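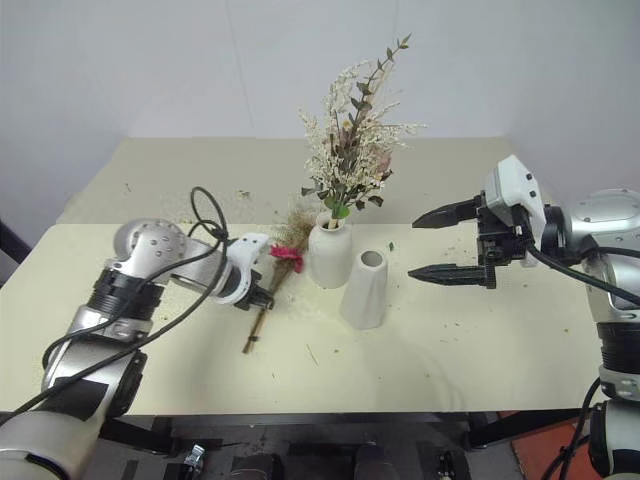 Dried flowers, two vases, one short evening

Dried stems are everywhere this winter. Garnlow's little shop sold out of bunny tail before December, and Visinero has put 48 pages of them in its new catalogue. Fine. But how do you get them into a vase without wrecking them?

Start with the pots. White, matt, one round with a narrow neck, one tall and straight. Cheap is ok. A narrow neck does half the work, stems can't flop. The tall one wants more in it, or something fluffy that spreads.

Then the stems. Blossom and a bit of leaf in the small pot, grassy stuff in the tall one. One bright flower, no more. Pink is good. Cut at an angle, leave them longer than you think, you can allways trim again.

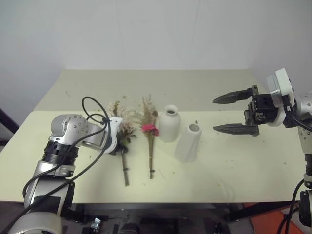

Mess is the real price of dried flowers. Every time you pick up a bunch, bits come off. Brown and green specks over a pale tabletop, and fiddling with the heights only adds more. Keep the little ties on the stems while you work, it helps. Hold low down, never by the heads. Soft brush after, not a wet cloth, wet just smears it.

Vustine does a mixed box for £21, enough for both pots. The Joseph range is nicer, also dearer. Keep either out of the bathroom, and away from direct sun or the pinks go beige by Easter. Dust with a hairdryer on cool, lowest seting, at arm's length.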